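Our open day visit to the Brerkusis mining hall

In July I went with the small investors' group to see the hall where Brerkusis runs its Bitcoin machines. It is outside Nikudside, at the end of a road with no signs, and we waited at the gate until a man with a list let us in. The tour began at ten in the morning.

First they gave us ear protection. I had read that mining is loud, but reading is one thing. The hall holds 900 machines in long rows, with cold air coming from one side and hot air leaving on the other.

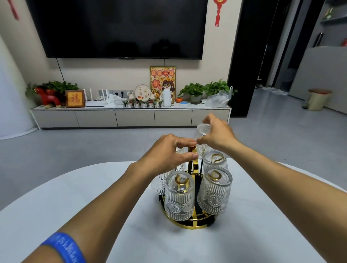
Obsa Degefa asked what happens to the company when the price falls under the cost of electricity. The guide answered that they switch off the older machines first and keep the newer ones running. He did not want to tell us the price where this begins.

After the hall we went to the control room, where two people watch the temperatures and the hash rate. Payouts come from a pool called Trundura, and the coins are held in a Dinsa wallet that needs two signatures. I liked this part the most — it was quiet, and the staff answered slowly and clearly.
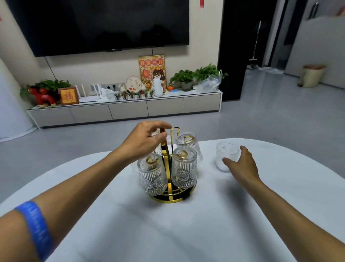

The halving was harder for them than any price drop, one of the staff told us, as the income per block went to half in one moment and the power bill stayed the same. They had saved coins before it and sold a part of them afterward.

I asked if they would do the same next time. They are thinking more about selling a fixed share every month, so that the decision is not made on a bad day.

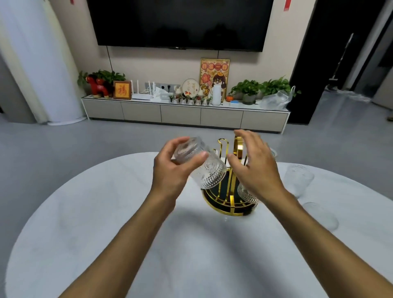 For me this was the most useful answer of the visit, and I will look at my own plan again. I buy a small amount each month but I have never written down when I would sell. The tour is free and takes two hours. Bring a jacket for the cold side, and write to them early if you want a place in the next group.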